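Most manipulation datasets are still built by teleoperation. An operator drives a real arm through a leader device, the arm is slow, and the recorded motion inherits every limitation of the hardware. The group led by Bianka Gulyás at Lerport has spent the past two years on the alternative, in which the operator holds the grippers directly and the arm is left out until the policy is trained.

The difficulty is pose. With no joint encoders to read, the position of each gripper must be recovered from vision and inertial data, and small errors compound over a long task. The Lerport method, called Tirance, runs two estimators in parallel. One tracks the grippers against the room. The other tracks them against the operator's head camera, and a smoothing pass after recording reconciles the pair.

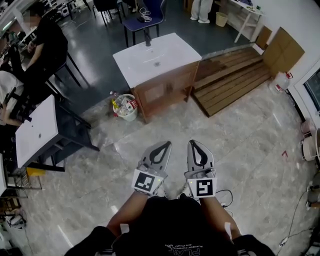 Bathroom fixtures were chosen as a test category for their blank white surfaces, which offer a visual tracker very little texture to hold. Polished floors add reflections that shift as the operator leans. Under those conditions the room estimate drifts first, and the head-relative estimate carries the load. It depends on the square black-and-white marker at the base of each gripper, with a different pattern on the left and the right so that the two hands are not swapped when they cross. A washbasin and a black faucet give the policy a fixed target that can be measured independently.

Ese Bassey, who wrote the smoothing pass, trained the same policy on 300 demonstrations with and without it. On the Rimex arm, faucet-handle tasks succeeded in 65 per cent of trials using the raw room estimate. With the reconciled poses the figure rose, but Bassey is holding the number until the trials are repeated on a second arm.

Failures cluster where one hand covers the other's marker. The inertial data bridges short gaps adequately and long ones poorly. A revised mount is due for testing in May.

Contact the editors | Copyright Mansour Review | Back to top
Last updated: May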